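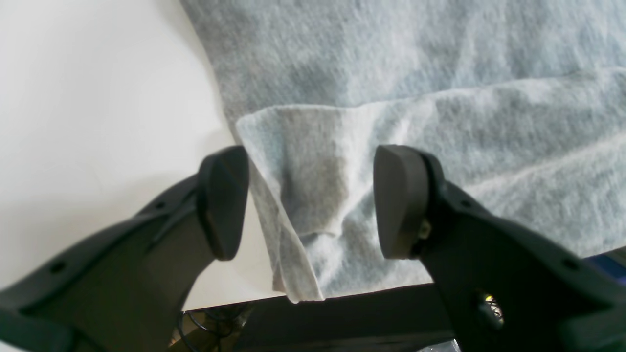 **Rounded pads or flat fingers for cloth?**

**csaithong**
Two-arm cell, white table, mostly garments and fleece. I've been comparing two finger sets for picking up a single layer of cloth and would like to hear from people who have done the same.

Set one is the Rastier: black molded fingers with a rounded rubbery pad at each tip. Set two is the Henska: white parallel fingers, stiffer, with a straight down approach. Same controller settings for both, same closing speed.

I logged 964 attempts, split evenly between the two sets. There were 76 misses in total, and a miss means the fingers closed and came up with nothing. Most of them were on the Rastier set, when the cloth was lying flat. When there was already a raised fold or a hanging corner to grab, I could not find a difference worth reporting.

My question is whether I should keep working on the approach angle for the rounded pads or just move everything to flat fingers.

**beltdrive_ohio**
What counts as a miss if it picks up two layers? That's the failure I care about. We ran a parallel gripper on towels and it almost never came up empty, but it grabbed the layer underneath all the time.

**csaithong**
Doubles are logged separately and aren't in the 76. The Henska set had more of them. I haven't gone through all the video yet so I won't give a number.

**mkessel**
Then your comparison is only half done. If flat fingers miss less and double more, you've moved the problem to the next step, where it costs more to fix. I would not switch on that.

Also, same closing speed for both is not a fair test. Soft pads want a slower close on thin material. Fast, they push the cloth out ahead of them.

**beltdrive_ohio**
Disagree on the speed. If she wants to know which set to buy for the cell as it runs today, same speed is the right test. Tuning each one separately answers a different question.

**mkessel**
Nobody buys fingers and then refuses to tune them.

**torque_and_tea**
Can we see the layout? It matters a lot where the cloth sits relative to the arm base. Near the limit of its reach ours can't keep the wrist vertical, and flat fingers come in tilted.

**csaithong**
Overhead view.

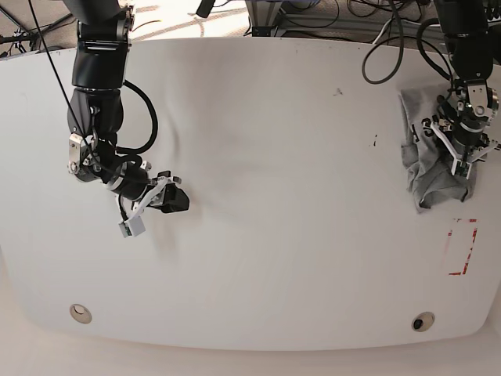
Both arms hang from above, so reach to the near side of the table is fine. The wrist gets awkward out toward the left and right edges. I have not separated the results by position, and I probably should. The red tape is the target zone. The tape is worn and I'm going to redo it before the next round, mainly so the start positions are repeatable.

**torque_and_tea**
Yes, split by position first. I'd bet a good share of the misses come from the edges. On our cell we lost a month blaming the pads.

Do you press down before closing, or stop at a set height?

**csaithong**
Press down, with a force limit in the controller. Same limit for both sets.

**mkessel**
That one I would change. A rounded pad touches over a small area, so the same limit gives you a different pressure at the tip. Try four levels with the Rastier and leave the Henska alone as a baseline.

**gantry_pete**
Has anyone here used the Toser wrist camera for fold detection? If a raised edge gives you the same result with both sets, I'd spend the money on finding one. Pick the fold, skip the flat areas, or have the other arm bunch the cloth up first.

**beltdrive_ohio**
Used it for a while. Fine on printed fabric. On plain light cloth over a white table it had trouble finding the edge until we put a dark mat down.

**csaithong**
A dark mat is easy to try. Plan for now is the position split on the data I have, then the four force levels on the rounded pads at a slower close. I'll count doubles properly this time.

How long do people get out of a set of pads? Mine still feel grippy.

**gantry_pete**
We swap at 2,000 closes. On denim they go shiny before that. Fleece is easier on them, but it sheds, so wipe them down at the start of each shift.

**mkessel**
Post the doubles when you have them, even if they make me wrong.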